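I spent most of June keeping the glove rig at Welwood running. Glove cables fail first, usually at the wrist, so I check them before every session and swap any that feel stiff. 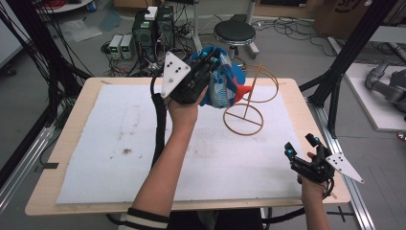

Both gloves on, marker plates facing up and out.

The gripper needs less care – I wipe the pads and check the finger joints every 549 cycles.
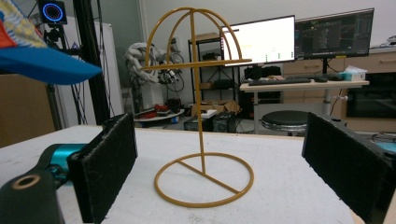
Pad alignment is the job I put off longest. I set the fingers wide and sight between them at something upright. The yellow hat stand does fine, with its one straight post down the middle. The next pad change is due at 4,000.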